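Butosholm Guest House News
5 Aug 2020
Bedding, breakfasts and a word about the back stairs

Hello again from all of us at Butosholm, and thank you for the lovely letters and cards that have been coming through the door since we opened up again. We have read every one of them, some of them twice, and the one with the pressed sea pinks is now propped on the shelf by the front desk where everybody can admire it.

Quite a few of you have asked what we did with ourselves during the quiet months, and the answer is mostly laundry. We had been meaning to go through the linen cupboards for years (you know how it is, you open the door, you look at the top shelf, you close the door again) and this spring there was no excuse left. Everything came out. We had sheets on the banisters and blankets over the dining chairs, and I found a tablecloth I had been blaming on a wedding party since we first took the place on. My apologies to the bride and groom, if they still get this newsletter.

The upshot is that a good deal of the old bedding has gone. Anything thin in the middle was cut up for dusters, and the better blankets went to the animal rescue over at Tamatden, who were very glad of them and sent back a photograph of an elderly greyhound looking more comfortable than most of our guests. In their place we have bought new duvets for all nine bedrooms, and I must say I had forgotten how nice a new duvet is.

We went round and round on what to choose. I was all for going back to sheets, blankets and an eiderdown, the way my grandmother had it, tucked in so tight you had to post yourself into bed like a letter. I was outvoted. So duvets it is, but we did insist on cotton covers with at least a 200 thread count, plain white with a stripe woven in, and they came from Siqueira, the same people who make our towels. I am told a higher thread count is not always better and that past a certain point you are mostly paying for the label. I can only say that I slept under one for a week to test it and was late down to do the breakfasts on more than one morning.

A few of you have written to ask how we look after white bedding without it going that sad grey colour. It's nothing clever. Wash whites with whites, don't stuff the machine, go easy on the powder, and leave out the fabric softener, which makes cotton feel slippery and stops towels drying you. Then get it outside on the line if there is any sort of breeze. We had a marvellous drying spell in June and hardly used the tumble dryer at all. If you have a stubborn mark, a soak overnight in cool water with a spoonful of soda crystals will usually shift it. Tea is the worst, in my experience, and we do get through a lot of tea.

As for ironing, I do the pillowcases and the top edge of the duvet cover and leave it there. A bed looks perfectly well with a few soft creases in it. I also like a proper skirt around the base, in a colour that doesn't fight with the carpet, as it hides the suitcases and makes the whole thing look finished.

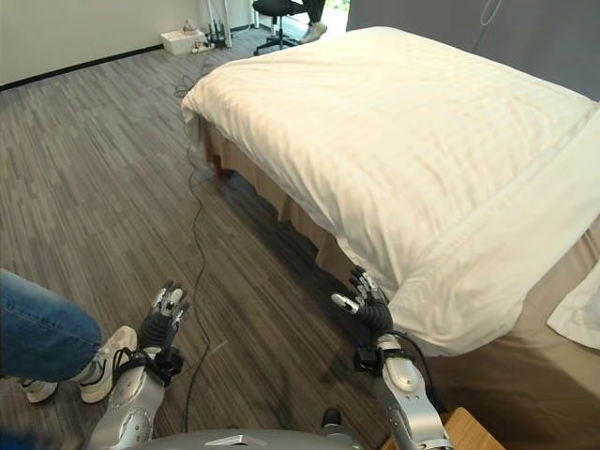 White stripes on top, beige skirt to the floor.

Now, other news. Breakfast is being served at two sittings for the time being, so that everyone has plenty of elbow room. Do let us know when you book which you would prefer. Kippers need to be ordered by 9 the evening before, and the brown rolls are once again coming from Kolton bakery down the hill, who kept us going with bread and gossip all through the spring.

The back stairs are still closed while the handrail is seen to. Please use the front ones, and mind the third step, it has always been like that.

We have a little room left in the autumn if you fancy a few days away, and there is 10 per cent off for anyone staying three nights or more. Ring the front desk or drop us a line in the usual way. Dogs are welcome as ever, on the floor please, especially now that the duvets are white.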